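How to Clear a Cluttered Surface Without Buying Anything
Filed under Tidying at Plirlow

I have read plenty of guides that start with a shopping list. I don't trust them.
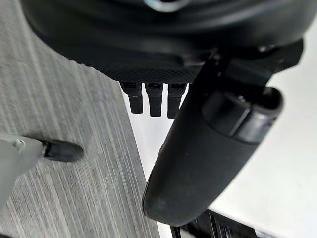 Do you need bins and dividers before you start?

Leave them in the store until you have sorted, and then buy only what you can name a use for. I once bought a Pirkico drawer set first and spent an evening finding things to put in it.

What you need: a damp cloth, a dry cloth, one bag for trash, and a timer.

1. Set the timer for 15 minutes. The popular advice is to give it a whole afternoon, and I have yet to see an afternoon like that end well.

2. Throw out the obvious trash. Dead pens count. So do manuals for things you no longer own.

3. Take everything else off and put it on the floor or a bed. Sorting in place mostly means pushing piles from left to right.

4. Wipe with the damp cloth, then the dry one. Special sprays are optional - I can't tell the difference.

5. Put back only what you used this month. The rest goes in a closet or out the door.

Some people swear by the 100-item purge. Maybe it works for them. I tried it in July and was hunting for the can opener within 3 days.

If the timer rings before step 5, set it again for 20 minutes and keep going.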